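Vokoter drinks set – house rules

Hi, I'm Libor and I look after this set, all 1362 clips of it. Please read the rules before adding more. I start every grasp square to the drink, pads level with each other, and I leave the table cluttered – real tables are!
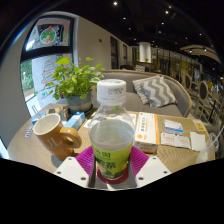 Tea bottle between the pads.

Rule 2 is my favorite: show the open jaws and the whole target at least once per clip. Close-ups only are a pain to label, and I've already thrown out 14 of them.
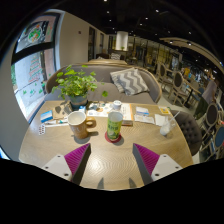
Green can on the red coaster, jaws open.

Questions go to me or Cristóbal Garrido.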